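Ticket 186 -- Timer reverts to old schedule after a power cut
Opened by: Etornam Tsikata
Product: Kostora heating programmer, hall version
Status: Closed

Opening message, Thu 11 July

Hello all, and thank you in advance for your patience, as I know this is the third time I have written in about the hall heating and you must be getting tired of my name in the queue. I promise I have read the help pages this time, twice, with a cup of tea.

The trouble is as follows. Our hall was built in 1997 and the wiring on the east side trips whenever the urn and the big oven are on together. When the power comes back the Kostora comes back too, quite cheerfully, with the right time on its display. What it doesn't bring back is my schedule. It goes to the one the fitters left us with, which heats the place at five in the morning for a playgroup that moved out years ago. I only found out when the choir complained of being roasted on a summer evening, poor loves.

I set the schedule again on the Monday, saved it, saw the little tick, and all was well until the next trip. Same thing again. I have done this four times now.

What I have tried so far:

Saving from the menu and waiting for the tick.
Saving from the menu and then holding the OK button, as Kobina Owusu suggested on my last ticket.
Switching off at the wall for 20 minutes, then on again.
Changing the backup battery (a new one, straight from the packet).

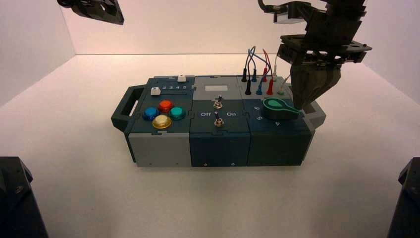
None of that made any difference to the schedule, I'm sorry to say, although the battery did cure the clock, which used to lose its place as well. So we are better off than we were in November, and I don't want to sound ungrateful! I would just very much like to stop coming in early to see whether the boiler has been running for nobody.

One more thing in case it matters. There are two schedules in the menu, "Current" and "Stored", and I have never been sure which one I am editing. The booklet talks about them as if everyone knows. I did try editing Stored, but it asked for a fitter's code and I didn't like to guess.

Update, same afternoon

I forgot to say that the software number on the display is 70, in case you need it. I also rang Osei, who did the original fitting, and a very pleasant young man there looked through the old paperwork for me. He found the job sheet but no code on it. He thought the default might have been left alone, but he wouldn't swear to it -- and he quite rightly didn't want to read a default code down the telephone to a stranger.

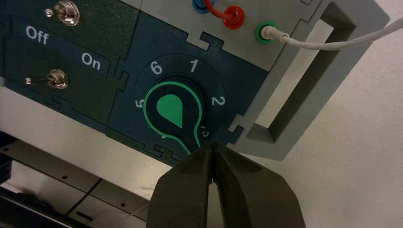
Nii Amegashie: Hello Etornam, please don't worry about the number of tickets, it's much nicer to get a proper account like yours than one line saying "broken". I think you've found the answer yourself in your last paragraph. On version 70 the menu saves to Current, and the tick means Current has been saved. After a loss of power the unit loads Stored, whatever is in Current. So your schedule is fine right up until the urn and the oven go on together. You need to copy Current into Stored, and for that you do need the code. I've sent a reset form to the address we hold for the hall. Once the code is changed, go to Schedules, then Copy, then Current to Stored. Wait for the second tick before you leave the menu.

Reply from Etornam Tsikata

Oh, Nii, thank you. Two ticks! I have been walking away after the first one like somebody leaving the cinema before the end. The form came through within the hour and I've sent it back signed, with Sang-wook Maeng as the second signature because he holds the other set of keys.

While I wait, I've written the schedule out by hand and taped it inside the cupboard door, so at least whoever is in can put it right again after a trip. 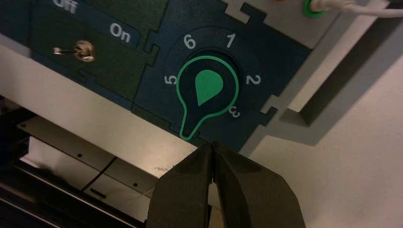 I have also asked for a quote to move the oven to its own circuit, as I do see that the heating is only half of this. Kwame Opoku has been telling me so since Easter, and he has been very good about not mentioning it today.

Final update from Etornam Tsikata

The new code arrived and I copied Current to Stored, and I stood there until the second tick came up. Then I switched the whole lot off at the wall, counted to thirty, and switched it on again. My own schedule came back, evening choir and all. I did it once more for luck with the same result.

Could somebody please add a line about Copy to the booklet? Page six would be the place, just under the part about saving. Otherwise I am happy for this to be closed, with my thanks to Nii and to Kobina as well, whose OK button was worth a try.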